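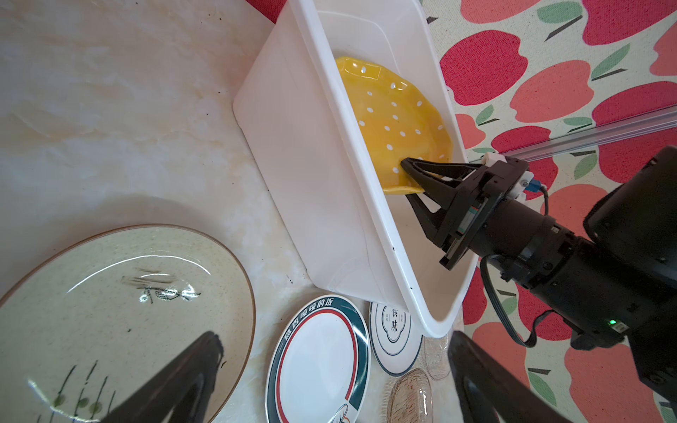
3. Première mise en service de votre lave-vaisselle compact Bedora 324

Vous voilà presque au bout de l'installation, et nous vous félicitons de votre patience ! Prenez encore un petit quart d'heure pour ce premier cycle à vide – l'appareil vous le rendra pendant de longues années.

1. Vérifiez que le tuyau d'arrivée est bien vissé à la main, puis ouvrez le robinet tout doucement.

2. Dévissez le bouchon du réservoir à sel, au fond de la cuve, et remplissez-le d'eau jusqu'au bord (cette fois-ci seulement). Versez ensuite le sel régénérant à l'aide de l'entonnoir fourni. Un peu d'eau déborde, c'est tout à fait normal.

3. Refermez bien le bouchon et essuyez les grains tombés à côté.

4. Choisissez le programme Intensif et appuyez trois secondes sur Départ.

Remarque : si vous avez acheté le socle Groltham, réglez d'abord les quatre pieds, un niveau à bulle posé sur le dessus de l'appareil.

Attention : n'utilisez jamais de sel de table, qui abîme l'adoucisseur. Débranchez toujours l'appareil avant de toucher au filtre.

5. À la fin du cycle, entrouvrez la porte et laissez la vapeur s'échapper avant de charger vos premières assiettes. Pour le rangement des paniers, rendez-vous à la section 4.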